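Bag Making for Improvers
Handout for Session 2: Flaps, Zips and the Front Pocket
Tutor: Beca Yorath
Revised 11 Feb 2021

Welcome back, all of you, and thank you for bringing your samples in such good order (Caradog, I have your piping foot, it was under my pressing cloth the whole time). Last time we got as far as cutting out and marking up. In this session we get on to the parts that people tend to dread, and I hope that by the end you'll dread them rather less.

Before you thread anything up, spend a few minutes with a finished canvas bag. Any will do, an old school satchel or the one you carry your lunch in. Stand it on a plain table in good light and work out the order in which it was put together. I still do this with every bag I buy, much to the annoyance of anyone shopping with me. Lift the flap and bend it back, so you can see how the zip tape has been laid and where the stitching starts and stops. Then look at the front. A pocket that sags has usually been cut with more cloth along its top edge than the panel behind it needs. Sometimes that is deliberate, to give room for a purse or a book, and sometimes the cutter was in a hurry.
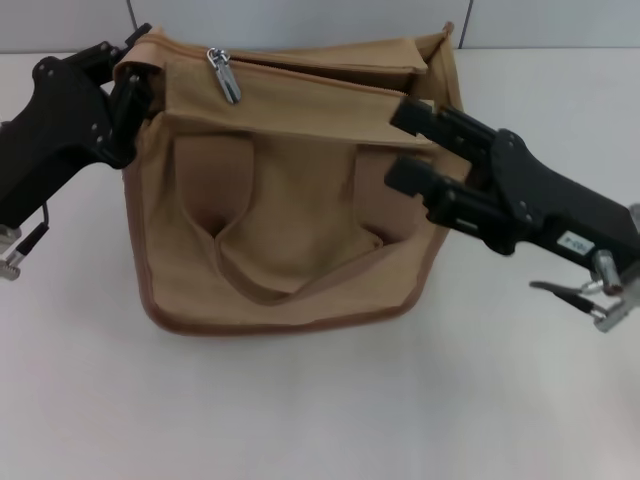 The extra cloth in a pocket is called ease, and you'll find it marked on the Ibarra pattern sheet with a small E and an arrow. For our bag I'd like you to allow 15 mm across the top edge of the pocket and none at all at the bottom. Tack the bottom first, then the sides, and leave the top to look after itself. It will droop a little in the middle. Let it! If you pull it flat and pin it hard you'll only have puckers lower down, and they are a misery to unpick out of canvas.

Vertical seams are your friend when a pocket is wide. One on either side of the middle will divide it into sections and carry some of the weight, so that the whole front doesn't hang from its two corners. Chalk the lines before you attach the pocket, stitch from the bottom upwards, and go back over the last few stitches at the top. Dalia Uibo, who took this course in September, finished hers with little triangles of stitching at the top of each seam, and very handsome they were too. Ask me if you'd like to try them.

Now, piping. We're using a darker shade than the body, brown on tan or whatever pleases you, and it runs along the lower edges and up the sides. A dark piping shows off a straight seam beautifully, and I'm afraid it shows off a wobbly one just as well. Clip the seam allowance at the corners, go slowly, and turn the wheel by hand for the last stitch before you pivot. Those of you with the Plemiren cord will find it stiffer than the Judonari, so clip a bit more often.

For the zip in the flap:
Press the flap before you start, and let it cool.
Lay the tape so that the pull ends up on the left when the zip is closed.
Tack it in by hand. Yes, by hand, all the way along.
Stitch one side, open the zip halfway, stitch the other.
Try the pull several times before you go any further.

If you prefer a long metal pull, Rigoberto Beltrán has a tin of them that he is happy to share out. They're easier on cold fingers than the stubby sort.

A word about creases. Canvas will bunch at the corners where the flap meets the back, and several of you were worried about this with your samples. A few soft folds there are perfectly all right and will settle with use. A hard ridge means there's too much seam allowance trapped inside, so trim it back and press again from the wrong side.

For next time, please finish the front panel and bring it with the flap pinned but not sewn. Chibuzor Wike has asked whether lining can be cut from shirting, and the answer is yes, provided it's washed first. The reading is the chapter on linings in the Dreltura booklet, which is short, and the diagrams are better than mine.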